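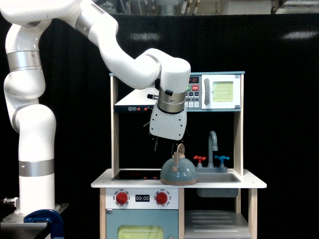
Ticket 13 was opened in January by Shalini Singhal, Drirmont Early Learning Center, regarding a Kirnari wooden play kitchen in the toddler room. The reporter states that the microwave and oven displays do not change when the buttons are pressed. The microwave reads 3:30 and the timer between the two red oven knobs reads 00:00. Replacement batteries were requested.

Response, Narendra Semwal, Product Support: The time readings on this model are printed panels. The unit has no battery compartment and no electrical parts. No replacement is required.

Additional item: The reporter states that the red tap handle turns freely and that the blue one is stiff. Please loosen the screw behind the blue handle by 2 quarter turns and test again. Allow 60 minutes before use if any wood glue has been applied.

Update, Shalini Singhal: Screw adjusted. Both handles now turn. The kettle that belongs with the set is accounted for.

Status: Closed. Reviewed by Maarja Kuusk.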